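# Chapter 4: Setting Out Food on a Small Table

A small table makes you decide what goes where. In this chapter we look at how to arrange a few items so that each can be reached without moving another. The exercises were first tried at Rendcombe by Cillian Cullinane, and the wording has changed little from his notes.

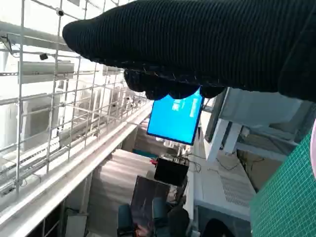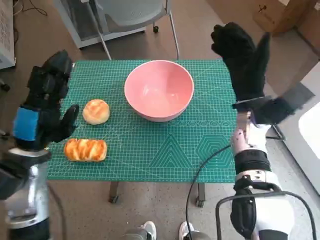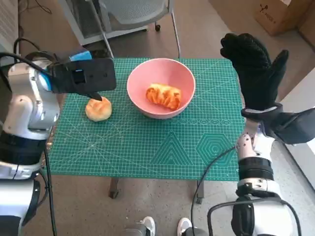

Bread is a good subject to begin with. It keeps its shape, it can be put down almost anywhere, and a mistake costs nothing but a few crumbs. Start with a round bun, a longer roll and one bowl. A pink bowl on a green cutting mat, as used on the table shown, stands out well from the surface, and the white grid printed on the mat lets you put things back in the same spot. Leave the bowl empty for the first try, with both pieces of bread beside it. For the second, lay the long piece in the bowl and leave the round bun on the mat.

Before you begin, wipe the mat and let it dry. Allow 20 minutes for the first four exercises -- more if you are working in pairs. Write down where each item stood at the start, using the grid lines, and keep the page for section 4.3.

## 4.1 Reach and order

Put the bowl where either hand can get to it. Items you will need first go nearest to you, and tall items go at the back.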